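Call for participants: teleoperators and rule-readers, Zetetti manipulation trials, Bloxham

Zetetti is looking for people to sit in a chair and drive a pair of robot arms by remote while following a written code of practice, and then to tell us which parts of the code made them want to go home. No experience of robots is needed. Experience of reading instructions to the end would put you ahead of most of us.

The code is called Briltura. It sets out how a human operator should behave when working robot arms near switches, knobs and anything else that does something when you press it. It currently runs to 78 rules. We think it should be shorter. The people who wrote it think it should be longer, and we share a kitchen with them.

What you would be doing

You will work through a set list of small jobs: press a button, flip a switch, move a slider, turn a knob. Each job has its own page in Briltura covering how fast to approach, where to pause, when to say out loud what you are about to do, and what to write down afterwards. An observer sits beside you with the same page and a pencil. The observer is marking the page. Your driving is your own business, within reason.

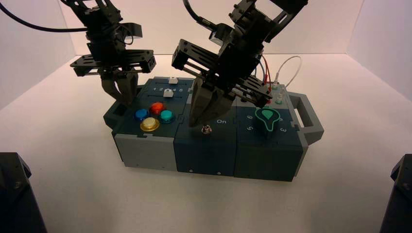
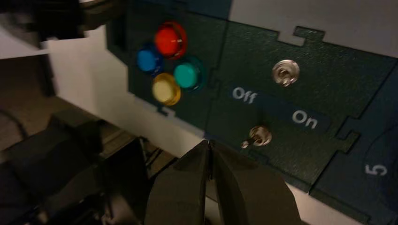 Most of the arguments so far have been over Rule 12, which says the operator must name a control aloud before the gripper closes on it or pushes it. That sounds easy until two people call the same thing by different names. The four round buttons are no trouble, as red, blue, yellow and teal are hard to muddle (although one tester held out for "turquoise" all afternoon, and was within their rights). A toggle switch beside the word "On" is harder. Is it the "On" switch, or the switch that happens to be on, or off? Briltura has a view on this, spread over three pages. We would like yours, in a sentence.

You will also be asked to stop. Stopping has a section to itself, and we will call a halt at moments that do not suit you. Please don't finish what you were doing first. Everybody wants to, and the wish to do so is the reason the section was written.

Who we want

Adults with steady patience and a willingness to disagree politely. You should be able to tell the control colours apart on a screen and sit for up to 85 minutes at a stretch, with a break whenever you ask for one. Left-handers are very welcome, as the present draft was plainly written by right-handers. If you have worked in a lab, a kitchen, a signal box or anywhere else with laminated notices, say so.

We can't take anyone who works for Arkham. They supply our training course, and it would be awkward all round.

Time and pay

Two visits in July, morning or afternoon. We pay £300 for the pair, after the second visit. Travel within the county is covered on top if you keep the tickets. Tea is free and the biscuits are governed by an informal standard.

How to apply

Write to the trials desk at Zetetti, Bloxham, with no more than a page on a rule you have had to follow at work and would have worded differently. Tell us which half of the day you prefer. Successful applicants will be sent the full Briltura draft a week before the first visit — please read Section 2 at least, on stopping, and bring your copy with you. Scribbles in the margin are encouraged.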